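Sorting mixed items in metal bins before a house move

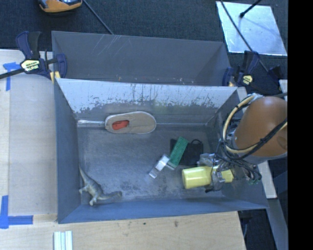
Fongchan Intarasuk
I have 13 boxes of small household items to sort and two grey metal bins to do it with. Everything gets tipped into the front bin and moved to the back one once it has a label. The trouble is that unlike things end up together: at present a beige slip-on shoe shares the floor with a long-necked toy dinosaur and a yellow cup on its side. Should I divide by room or by material?

Ermira Lazarević
By room. Material only matters for breakables. Take the cup out first and wrap it, then the metal piece next to the green brush or sponge, which could scratch a glazed surface. Soft items go last and fill the gaps. With bins that size I would keep to 8 items per load. Line the bottom with a folded towel, as bare metal marks pale shoes.

Skirkholm
We did 4 rooms by material and had to redo 3. Go by room. Also check inside the shoes for small parts.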